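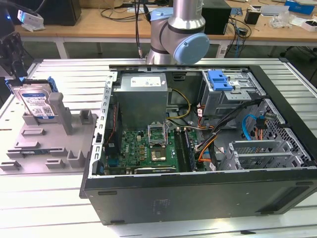

Coltia to Take Over Hardware Maintenance for Altthorpe Public Offices

ALTTHORPE, Tue 26 May. Coltia has signed a maintenance agreement with the Altthorpe municipal administration covering desktop computers in 38 public offices. The agreement replaces separate contracts held by individual departments and sets one repair procedure, one parts list and one response time for all sites.

Scope

The agreement applies to desktop computers, monitors and power supplies owned by the administration. Printers, phones and network switches stay under existing contracts. Laptops are excluded in the first term and will be reviewed when that term ends.

Covered work includes replacement of power supplies, memory modules, processors, storage drives and fans. Motherboards are replaced only when the fault cannot be isolated to a smaller part. Machines used for building permits and land records are handled first, as those counters have no spare workstations.

Response times

Faults reported before noon on a working day will be assessed the same day. If a repair cannot be done on site, the office receives a loan machine and the faulty unit is moved to the Coltia service center in Allier. Units sent to the service center are returned within 2 working weeks. Coltia will hold a stock of 28 loan machines for this purpose, all set up with the standard municipal software image.

"The departments had different rules for the same fault," said Liesl Hofstetter, head of technical services for the Altthorpe administration. "One office would order a new computer for a failed power supply, and another would wait a month for the part. We needed a single procedure with a fixed time limit."

Parts and records

Coltia will supply new and refurbished parts. Refurbished memory and power supplies must pass a load test before they are released to stock, and each part is logged by serial number against the machine in which it is fitted. Processors are reused only between machines of the same model. Thermal compound is removed and reapplied each time a processor is taken out of its socket.

Drives are treated separately. A drive that leaves an office is erased before repair work starts. A drive that cannot be erased is destroyed, and a record of destruction is sent to the department that owned it. No drive taken from a municipal machine will enter the refurbished stock.

The administration will receive a monthly fault report sorted by model and part. The report format was settled in February during a trial at the Hauser Street offices, where more than 200 service requests were processed under the draft procedure. Two changes followed from the trial. The request form now asks for the asset tag in place of the room number, and fan noise is listed as its own fault type.

"Fault reports by model let us order parts ahead of need," said Cyrill Koller, service operations manager at Coltia. "They also show which models should be retired and which are worth another round of memory and storage."

Transition

Open repair requests under the old contracts will be completed by the current providers. New requests go to Coltia from the start of the agreement. Office managers will receive the new request form and a contact sheet by internal mail. Asset tags that are missing or cannot be read should be reported to technical services before a repair request is filed.

About Coltia

Coltia provides repair, parts supply and asset tracking for desktop hardware used by public offices, schools and clinics. Its service center and parts store are located in Allier.

Media contact

Coltia Press Office, Allier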